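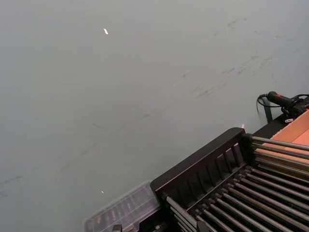 Para Kuldeep Tomar, la limpieza de la superficie de trabajo y la del efector final deben figurar en la misma orden de mantenimiento, y así ha quedado recogido en el procedimiento que Jisik publica este mes para su celda de manipulación Aleo.

**Jisik actualiza el plan de mantenimiento de la celda Aleo**

Vikeren, enero - Jisik ha revisado las instrucciones de puesta a punto y conservación de la celda Aleo, instalada en su taller de Vikeren. El documento sustituye a la hoja de servicio anterior y se aplica a partir del próximo paro programado.

El intervalo entre revisiones de la muñeca pasa a ser de 120 horas de servicio. En cada revisión se comprueban el par de apriete de la brida, el juego de los dedos de la pinza y la fijación de la cámara. Si la cámara se desmonta, es obligatorio repetir la calibración mano-ojo antes de volver al modo automático.

La superficie de trabajo se limpia con paño sin pelusa y detergente neutro. Las marcas de roce se anotan en el parte - con su posición respecto al origen de la celda - y solo se pulen si alteran la detección de piezas. Los reflejos puntuales se corrigen ajustando primero la exposición y después la orientación de la luminaria.

En los bastidores de varillas paralelas, el técnico verifica el asiento de cada varilla en sus extremos con la celda consignada. Las herramientas manuales y sus cables se retiran del área de alcance antes del rearme.

Tras cualquier intervención mecánica, la celda funciona 48 minutos a velocidad reducida. Singhal suministra los recambios de la pinza, y dos juegos completos permanecen en el taller.

«El parte debe permitir que otro turno reproduzca el ajuste sin consultar a nadie», señala Urmila Srivastava, responsable de mantenimiento de Jisik.

Contacto de prensa: Linnea Nyberg, Jisik.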